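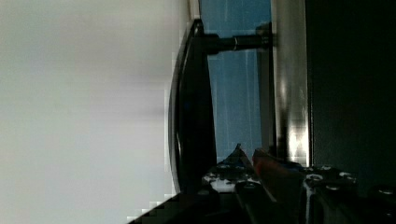 Photo: Gultadard

How to buy comedy and variety tickets without being stung

Every August the same posters go up, and every one of them promises the funniest night of your life. I've sat through enough of those nights to have a method. It won't make a bad comic good, but it should stop you paying over the odds to find out.

Start with the quote on the poster. Look at who said it. If there is no name under it, ignore it. If it's one word, such as "Hilarious", ask yourself what the rest of the sentence was. Stars are no better. Five stars from a site you've never heard of may well have come from somebody who shares a flat with the act.

Next, find out what sort of show it is. "Work in progress" means the comic will be reading from a notebook, and you should pay half what you'd pay for the finished thing. "And special guests" with no names means the guests haven't been booked. "By popular demand" means very little. I saw an extra date added at Clernville by popular demand and had a whole row to stretch out in.

Then look up the room. A venue that holds 600 is fine for a big name and miserable for anyone else. Comedy works best with a low ceiling and 80 or 100 people sitting close together. Most venues print a seating plan, though you may have to dig for it. Avoid anything behind a pillar, and treat "slightly restricted view" as a view of the pillar.

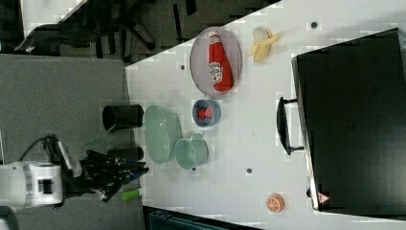
Page last changed: 28/10/2018

Now the money. Go to the venue's own box office before you try anyone else. Put one ticket in the basket and carry on until the last screen before payment, then write down the total. Do the same on one of the big resale sites. When I tried this for a raffle-and-songs night at the Bretness, the seat was £16 at the box office and almost double that elsewhere, once they had added a booking fee, a handling fee and a charge for letting me print it at home on my own paper.

Take no notice of the countdown clock. Let it run out, load the page again and see whether your seat has gone. Mine never has. The same goes for "only two left at this price", which usually refers to a small block of seats and tells you nothing about the rest.

Say no to ticket insurance until you've read what it covers. Changing your mind is rarely on the list.

Last of all, check the start time. Doors at seven can mean an act at nine, with a long bar queue between. Ring up and ask when the main turn comes on and when it finishes, particularly if you need the last bus. The Valdebenito will tell you to the minute. Other places act as though you'd asked for the safe code.
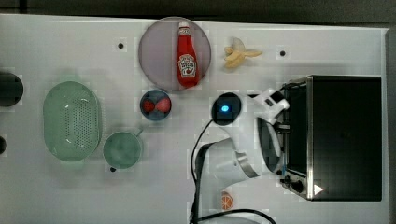

Is it worth waiting for tickets on the day?
For a midweek show in a big room, often. For a small room at the weekend, buy early from the box office, and don't count on returns.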